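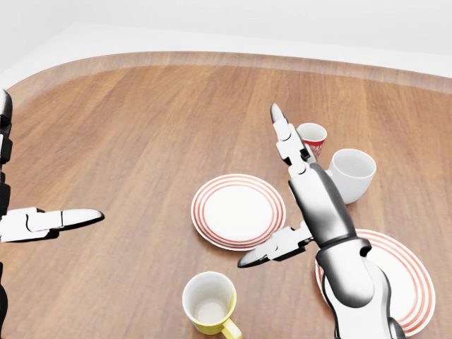 *Two plates, two mugs and a small red-and-white cup on a wood table (render)*

# Why does surge height at an inlet differ so much from the bay shore a few miles away?

**marshgauge_plarnum**

I am putting together a short write-up on an old autumn storm for our local history page. The place is Plarnum, a barrier beach with one inlet and a shallow bay behind it. I have two sources for water level and they do not agree.

The first is a set of high-water marks cut into the brick of the former ice house on the inlet channel. The highest one works out to 10 feet above the datum used on the old harbor chart. The second is a handwritten log from the landing at Bouzid, on the back side of the bay. The log keeper gives a peak of 4 feet "over the ordinary tide" and puts it well after dark. The ice house mark has no time, but a newspaper account says the channel was at its worst in late afternoon.

My first thought was that one of the two is wrong. The log keeper seems careful, though. Wind and barometer entries are in the same hand all through the month and there are no gaps. The brick marks look deliberate too, and there are lower ones for other storms.

What I need to know:

- Can both numbers be right for the same storm?
- Is a lag of several hours between the inlet and the back bay normal?
- Can I convert the two to one datum without a surveyor?

I would also like to know how much of the 10 feet was tide. The storm came in close to a spring tide in October. I have read that this matters, but I have not found it stated in a way I can use.

---

**tidewrack**

Both can be right. There are several separate effects here and you should take them one at a time.

**Datum.** The two figures are not measured from the same zero. "Over the ordinary tide" most likely means above the usual high water mark at the landing. The harbor chart datum is probably mean low water or something near it, but check the title block, as it is nearly always stated there. If it is mean low water, the 10 feet includes the whole normal rise of the tide, and the 4 feet does not. Part of your disagreement may go away right there.

**Constriction.** A bay behind a barrier fills through its inlet. If the inlet is narrow compared with the area of the bay, it cannot pass enough water during one high tide to bring the bay up to the ocean level. The bay peak is lower and later. You can see the same thing on any calm day by comparing the tide range at the inlet with the range at the back of the bay. If the ordinary range at Bouzid is much smaller than at the inlet, expect the surge to be cut down too, although not in the same proportion. A surge that lasts longer than a tide gets through more completely.

**Wind setup.** A shallow bay tilts under a strong wind. Water piles up on the downwind shore and drops on the upwind shore. You did not say which way Bouzid faces. If the wind was blowing from the landing toward the barrier in the afternoon, the landing would read low during the ocean peak. When the wind shifts behind the storm center, the tilt reverses and the landing gets its peak. That would fit a late time in the log. Look for the wind shift in the entries and compare it with the time of the peak.

**Wave effects.** Marks on a building in an exposed channel may record wave crests or splash. Marks inside a building are better, as the walls take out most of the wave motion and leave something closer to the still water level. Find out whether the ice house marks are on an inside or outside wall. If they are outside and facing the channel, I would treat 10 feet as an upper limit.

On the lag: several hours is not unusual for a bay with one inlet. The ordinary tidal lag at Bouzid gives you a baseline. Current tide tables will do for a first pass, but if the inlet has been dredged or given jetties since the storm, the present lag will be shorter than the old one.

On tide versus surge: surge is the observed level minus the predicted tide for the same place and time. You have no time for the inlet mark except "late afternoon," so you will end up with a range. Hindcast the tide for that date, read the predicted height over the window, and subtract. Keep the datum the same on both sides of the subtraction. A spring tide near the equinox tends to run higher than average, but use the computed value for your station and not a general rule.

One more item. If the ocean broke over or through the barrier at any point, the bay had a second source of water and the simple filling picture no longer holds. Check for mentions of a washover or a new cut.

---

**Prokska_Pt**

The marks at our old boathouse were off by 2 feet because somebody rebuilt the wall and put the marked bricks back in at the wrong course. Check for that. Mortar color will tell you.

Also I would not trust newspaper times from back then.

---

**trovow_levels**

Agree with most of the long answer above. Some notes on the datum question, which it did not fully cover.

You can get a usable tie without a surveyor if both sites have a benchmark nearby. Look up the published elevations, then run a line of levels from each benchmark to your mark with a borrowed optical level and rod. Close the loop back on the benchmark. If it does not close to within a small fraction of an inch for a short run, do it again. Do not use a phone for elevation.

If the landing is gone, you need something else the log keeper referred to. Logs of that kind sometimes mention a step, a sill or a plank number. Go through the other months for it. I worked on one where the reference was a door sill and it was only mentioned once, in a note about ice.

Sea level has also risen since then. It does not affect the comparison between your two sites for the same night. It does affect any comparison with a modern chart, because the tidal datums are recomputed from newer observations. State which datum period you used.

For the write-up I would give both figures as recorded, each with its own reference, and put the converted values in a second column with an error range. With outdoor brick marks I would not claim better than 15 inches either way.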